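4 共用厨房中的物品归位：结果与讨论

4.1 数据概况

四处住所的问卷合计回收616份，其中Brimdale与Irkura两处占去大半，Ağca和Clurnwood规模较小，但住户的平均居住时间更长。物品登记表中有效条目为1,823条，每条对应一件在公共区域被登记过至少两次的厨房用品，记录内容包括品类、归属（个人、共有、不明）、首次登记位置和再次登记位置。两次位置属于同一存放单元的，记为“归位”；位于同一房间但换了存放单元的，记为“漂移”；第二次登记时找不到的，记为“缺失”。存放单元的划分以柜门、抽屉和层板为界，台面按水槽、灶具和窗户的位置分区。

登记工作由住户代表自行完成，最后一批表格的截止日期为2023年5月14日。Clurnwood的三张表格字迹无法辨认，已整张剔除，没有用其他日期的记录补入。Irkura有一层楼在登记期间更换过冰箱，冰箱内的物品因此不计入漂移统计，只保留品类信息，用于第4.4节的讨论。

需要先说明归属一栏的填法。问卷要求住户对自己经常使用的物品逐项标明归属，同一件物品常常得到不同的答案。一只锅可能有一人填“个人”，两人填“共有”，还有一人填“不明”。我们保留了全部答案，归属一致的条目用于第4.2节的主要比较，归属不一致的条目单独放在第4.3节处理。
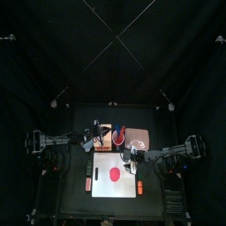 从品类看，餐具（碗、盘、杯、筷、勺）的条目最多，其次是锅具和砧板，再次是调味品容器。小家电条目很少，而且几乎不移动，后文不再涉及。清洁用品原本不在登记范围内，但四处住所都有人把洗碗布和刷子写进了表格，我们把这些条目留作参考，没有纳入计算。

4.2 归属明确的物品

归属一致且填为“个人”的物品，归位比例在四处住所都高于“共有”物品。这一结果与一般预期相符。差别主要出在餐具上：个人餐具多数回到原来的抽屉或层板，共有餐具则在水槽旁的沥水架和台面之间来回，很少进入柜子。锅具的情形不同，个人锅具与共有锅具的归位比例接近，Ağca甚至出现了共有锅具归位更好的情况。

访谈可以部分解释锅具的例外。我们在四处住所一共访谈了12位住户，其中多数人提到，大锅只有一个放得下的地方，放在别处会妨碍其他人开柜门。也就是说，锅具的位置受柜体尺寸的限制，归属在其中起的作用不大。Ağca的厨房只有一组深柜，其余都是浅柜，共有的炖锅和蒸锅因此没有别的去处。受访者在谈到这些锅时很少使用“应该放在哪里”的说法，多数人直接说“它就在那里”。

砧板介于两者之间。砧板可以平放，也可以竖放在墙边，占地不大，住户对它的位置也没有强烈的看法。在Brimdale，砧板是漂移比例最高的品类。一位受访者说，她每次做饭前先找砧板，找到之后才决定在哪一段台面上切菜。她并不觉得麻烦，只是会因此改变做饭的次序，例如先烧水再洗菜。类似的次序调整在另外三处也有人提到，但我们的问卷没有设计相应的题目，无法给出比例。 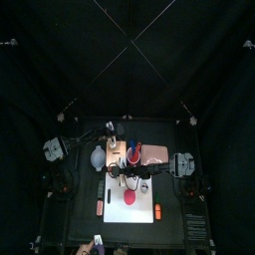

居住时间与归位之间的关系比较弱。我们原先假定住得越久的人越熟悉物品的位置，归位也会越好，数据只在Clurnwood支持这一点。Irkura的情况正好相反，入住不满一年的住户归位更好。查看开放题的回答可以发现，新住户倾向于先观察别人怎么放，再照着放；老住户则各有一套习惯，并且认为自己的那一套就是大家公认的。两种态度在同一间厨房里并存，摩擦往往出现在新住户按一位老住户的习惯放好物品、却被另一位老住户挪走的时候。

轮值制度的作用同样有限。Brimdale与Ağca都有每周轮值的安排，轮值者负责清空沥水架。实际执行时，轮值者会把架上的所有餐具放进离水槽最近的柜子，无论它们原来在哪里。登记表上这部分餐具被记为漂移，可是从台面整洁的角度看，厨房的状况确实改善了。归位与整洁在这里成了两件事，住户在问卷里给出的满意度更接近后者。满意度题目的措辞是“您是否满意公共厨房目前的状况”，答题者很可能首先想到台面，而柜子里面的情况要打开才知道。

4.3 归属不一致的物品

归属不一致的条目中，杯子和盒装食品占的份额最大。我们从中抽取300条，逐条核对首次登记者与再次登记者是否为同一人。由同一人两次登记的条目，归属答案也会变化，最常见的是从“个人”变为“共有”，反方向的变化很少。

杯子的归属变化与使用方式有关。住户搬入时带来的杯子，起初放在自己的柜格里；客人来时拿出来用过，洗净后留在沥水架上，之后被其他人顺手使用，原主也不再收回。整个过程没有人明确说过“送给大家用”。在访谈中，几位原主表示并不在意，也有一位原主表示在意，但因为时间已经过去很久，不好意思再提。颜色鲜明的杯子似乎更容易被认作某个人的，这一点只有访谈材料支持，登记表没有颜色栏，今后的调查应当补上。

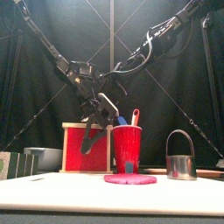 图3 杂乱的白色台面上的红色盒子与红色杯子，上方为两条黑色机械臂

盒装食品的问题在于它会用完。一盒茶包或一盒意大利面在首次登记时是满的，再次登记时可能已经是空盒，仍然放在原处。按照本文的定义，空盒也记为归位。我们考虑过另设“已空”一类，但多数登记者不会打开盒子查看，强行区分会带来新的误差。因此盒装食品的归位比例应当谨慎解读，它偏高的部分原因可能就是没有人去动那些空盒。

另有一类物品从登记表上看几乎没有归属，即前任住户留下的东西。四处住所对它们的叫法各不相同，Irkura称为“老东西”，Clurnwood没有专门的叫法，只说“以前就有的”。遗留物品的使用频率并不低，特别是开罐器、擦丝器一类不常买的工具。它们坏了以后通常不会被扔掉，会被推到柜子深处，由此占去一部分本可以使用的空间。在Clurnwood，这类物品集中在最下层的抽屉里，住户大多知道那只抽屉，但很少打开。

对遗留物品的处理方式可以反映住户如何理解“共有”。有人认为共有意味着任何人都可以扔，也有人认为共有意味着谁也不能擅自扔。两种理解在问卷中的人数相差不大。持前一种理解的人往往在搬入初期清理过一次柜子，之后不再清理；持后一种理解的人则会在群里询问，得不到答复就放回去。询问得不到答复的情形相当普遍，住户对此的解释是，回答了就要负责。

4.4 标签与固定位置

在四处住所中，只有Irkura长期使用标签。标签贴在柜门外侧，写明存放的品类，例如“碗”“锅盖”“公用调料”。从登记结果看，贴有标签的柜子归位比例高于没有标签的柜子，餐具的差别尤其明显。不过标签的内容不会随柜中物品更新，有两扇标着“锅盖”的柜门，里面放的其实是保鲜盒。住户对此并不陌生，访谈时他们能准确说出哪一扇门的标签是“不算数的”。

标签对新住户和客人的帮助最大，对老住户几乎没有影响。冰箱内部的情形稍有不同，Irkura的每层搁架写有房间号，住户普遍遵守，只有门架例外。门架上的酱料瓶高度不一，放得进就放，房间号在那里没有约束力。由于前述更换冰箱的缘故，我们没有位置数据可供核对，以上内容来自访谈。

Ağca曾经尝试过另一种做法，即给每种常用物品在台面上指定固定的位置，不收进柜子。盐、油、勺筒和砧板都有各自的地方。这一做法持续了一个学期，后来因为台面不够用而放弃，但盐和油至今仍然放在当初指定的位置。就登记表而言，这两样物品的漂移比例在全部品类中最低。
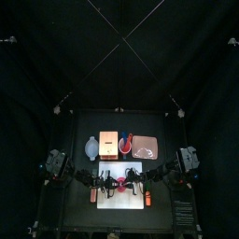 Trinh Dương在讨论稿的意见中指出，盐和油位置稳定，未必能归功于当初的指定，灶具旁边本来就是做饭的人伸手可及的地方，即使从未有过规定，它们多半也会停在那里；要检验固定位置的作用，应当去看勺筒和砧板在规定取消以后走了多远。

我们按照这一意见重新查看了Ağca的条目。勺筒在两次登记之间仍处于同一台面分区，砧板则出现在三个不同的存放单元。勺筒离灶具也不远，因此这一结果不能排除上述解释。砧板的漂移与Brimdale一致，看不出固定位置留下的痕迹。由于Ağca在尝试之前没有做过登记，前后比较无从进行，本文对固定位置的效果不作判断。

4.5 局限

登记由住户代表完成，代表本人对厨房的熟悉程度会影响“缺失”的判定。熟悉厨房的人会多找几处，不熟悉的人看过原位和台面就可能填写缺失。四处住所中，Clurnwood的缺失比例最低，而那里的代表恰好也是居住时间最长的住户，两者能否分开，现有材料无法回答。

问卷在考试周前后发放，部分住户当时很少做饭，他们对物品位置的回答依据的是较早的印象。个别回答提到的柜子在登记时已经拆除，我们保留了这些回答，但没有将其与登记表匹配。归属一栏的“不明”也存在歧义，有人用它表示不知道是谁的，有人用它表示知道但不愿意写。下一轮问卷拟将两者拆成不同的选项，并增加颜色和容器是否已空两栏。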